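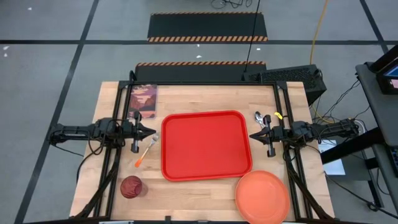

Setting the Table: Dining Room Notices from Widville Senior Center

1/7
The Widville Senior Center will change its lunch service beginning in January. This thread explains the new hours, the reservation process and the cost. Please share it with members who do not use this site.

2/7
Lunch will be served from 11:30 a.m. to 1:15 p.m., Monday through Friday. The doors to the dining room open at 11:15. Members who arrive after 1:15 may request a cold meal at the front desk until 2 p.m.

3/7
Reservations are required by noon on the previous business day. Call the front desk or sign the sheet outside the library. For Monday lunch, please reserve by noon on Friday. A guest may be added to any reservation.

4/7
The suggested contribution remains $7 for members. Guests under 60 pay the full price of $20. No member will be turned away for inability to pay, and contributions are not recorded by name.

5/7
The center served almost 2,000 lunches last month. The dining room seats 99. On days when reservations exceed that number, a second seating will be held at 12:30 p.m. and members will be called in the order in which they signed up.

6/7
Low-sodium and vegetarian meals are available every day. Please state your choice when you reserve. Members with food allergies should speak with Cheuk-hei Hsu, Nutrition Coordinator, before their first meal. An allergy form from last year must be renewed.

7/7
Home delivery routes are not affected, with one exception: addresses on Kohlhase Road will move to the Tuesday and Thursday route. Households on that road will receive a letter. Printed menus are available in English, Spanish and Chinese at the front desk.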